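Pinomlow Home Forum > Kitchens and Counters > Dark marble-look tops, who has one?

wilis_lane
Okay, I have to gush for a minute. After two years of looking at beige everything, I finally went dark brown with the marble pattern and I love it so much! It's nearly black in some spots, then you get these skinny white veins wandering all over the place, and no two bits look the same. I put it against pale lavender walls, which my sister told me would look like an Easter basket. It does not look like an Easter basket. I keep walking in just to turn the light on.

Now the part I need help with. I'm setting up the dish drying area and I've got a plain white wire rack. I like how the white picks up the veins, but I can't settle on where it lives. Middle? Off to one side? On a tray or straight on the top?

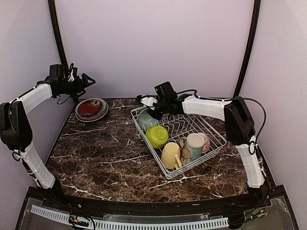

tuckerbean: Straight on the top, no tray! I've had a dark brown one for 5 years with a wire rack on it every single day and it still looks great. Trays get that slimy ring underneath and then you're washing the tray too. Wipe under the rack at night and you're done.

Also lavender with dark brown is a wonderful combo and your sister owes you an apology.

domínguez_house
Going to disagree with tuckerbean on this one. Depends on your water. We're on the hard side over here in Clovcombe and every drip dries to a white dot. On a light counter you'd never know. On dark brown it looks like somebody flicked paint at it. I went without a tray for a summer and spent the whole time buffing.

What I do now is a folded cotton towel under the rack, swapped out every morning. Any old towel. Mine are so ugly.

tuckerbean
A towel is just a tray that smells, though

domínguez_house
Not if you swap it!!

gravyboat73
Team towel here, but only under the front half, where the cups go. Plates hardly drip if you stand them up and give them a shake first. Mugs are the real problem, they hold a little puddle in the bottom rim and then dump it when you pick them up.

On where to put it – leave yourself space on whichever side you wash from. I had mine jammed against the wall for ages and the back row of plates never dried right, there was no air getting behind it. Pulled it out a hand's width and what a difference. I was telling everybody about it at work like I'd discovered fire.

wilis_lane
Oh that's a good point about the air. I'm right handed and I wash left to right, so I guess that means rack on the right? Does anybody do it the other way?

ohmypans
I'm right handed and mine's on the left! Sponge in the right hand, plate in the left, so the left hand just carries on and sets it down. Took me a week to get used to it and now I can't do it any other way at my mom's house. Try both before you decide, it's a rack, it moves :)

Gorgeous veins on that pattern by the way. I'm jealous, mine is speckled gray and every crumb blends in, so I find them with my elbow.

hollis_and_co
Small warning about wire racks on a dark surface: check the feet. Mine came with little rubber caps and one fell off somewhere behind the stove, and the bare end left a scuff I can see from the doorway. You can get a bag of replacement caps at any hardware store, take the rack along so you get the right width.

tuckerbean
Yes, seconding the caps. Mine have been replaced once.

gravyboat73
Has anyone gone with a black rack on a dark top? I keep thinking about it. Everything would kind of disappear.

ohmypans
I had one at the old place. Looks sharp for a month and then the water spots show on the rack AND the counter. White is much easier to live with, in my opinion. Chips in the coating do rust, though, on any color, so don't drag the forks through it.

domínguez_house
I'd still pick black. Wipe it with a bit of vinegar on a cloth, then plain water right after. Just keep the vinegar off the counter if yours is real stone.

wilis_lane
You guys are the best. So the plan is: rack pulled out from the wall, left side for a week and then right side for a week, towel under the mug end, and I'm checking those feet tonight before I do anything else. I'm keeping the white one. Sorry gravyboat, I like it too much!

Next question, and I may start a new thread for it – what is everyone using for the silverware? The little cup thing that came with mine tips over if I put in more than 2 big spoons.

hollis_and_co
Handles down, and put the heavy stuff nearest the rack. Or get a jar.

tuckerbean
Jar with holes in it. Otherwise you're growing soup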